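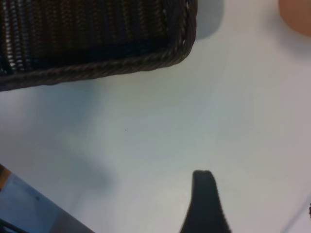

Visits > Workshops and Makers > Pirkeck Basket Open Day

A Sunday at the Pirkeck basket open day

I have wanted to go to this for ages and always managed to miss it, so when March came around I put it on the fridge calendar in red pen and told everyone I was busy. Pirkeck is an old mill building with a weaving workshop upstairs and a shop downstairs, and once a year they let people wander through the whole place, poke at things and ask questions. Two dollars to get in, and that includes coffee (weak, but hot, and the cookies made up for it).

I got there a little after ten and the parking lot was already filling up. Go early if you can! The stairs are narrow and there's a lot of "no, after you" once the crowd builds.

The soaking room

You start at the back, where the willow gets soaked. It smells wonderful, kind of like a pond and a cup of tea at the same time. There are long tanks down one wall and bundles leaning everywhere, tagged by length. The woman showing us around said they go through over 2,000 bundles in a year, and I wrote that down on my hand because I knew I'd forget it. Thin rods soak for a shorter time than thick ones, and if you leave them in too long the bark goes slimy. She let us bend one that had been soaked and one that hadn't. The dry one snapped right away and a little boy behind me laughed so hard he got the hiccups.

Upstairs with the weavers

This was my favorite part, no contest. You can stand right next to the benches while they work, and they don't mind talking. One man was finishing a log basket and trimming the ends with a tiny curved knife, flick flick flick, without seeming to look at it. I asked how long it took him to get that fast and he said he'd let me know.

They had finished pieces out on white tabletops so you could get up close, and I spent far too long with the dark brown ones. I'm a sucker for a dark basket. I love how the strands are packed in so tight and still leave those little gaps where the light sneaks through, and the rim on the one I liked best was thick and twisted like rope, going around a nice soft corner. On a white table the brown looks almost black in places, then you catch the lighter bits along the twist. My own baskets at home are all plain honey color and I came away feeling a bit disloyal to them.

I asked about rims, naturally. A rope-style rim takes more material and more patience, and it's the part beginners give up on. It's also the part your hands are on all the time, so if you're buying a basket anywhere, run your fingers along the edge and feel for sharp ends.

The try-it table

You pay extra for this and you make a small round coaster thing from a kit by Alleck. Mine came out shaped like a potato chip. I'm keeping it. Wear old sleeves, the water gets everywhere, and take your rings off first (I didn't, and spent a while picking bark out of one).

The shop

Dangerous! Prices start low for the little bread baskets and climb to 600 dollars for the big lidded chest by the door, which I visited twice. They also carry Uniyal wax for cleaning up older wicker, and some cotton liners from Flirau in stripes and plain. I bought one liner, then measured my basket at home and had to fold the corners under. It looks fine from the front.

Lunch is a van in the yard with soup and grilled cheese. The line was long by noon and the tomato soup ran out while I was standing in it, so I had leek. There are restrooms on the ground floor only. The floor upstairs is uneven in spots, so flat shoes are a good idea, and strollers have to stay at the bottom.

I'm going back next year with a friend and a bigger car.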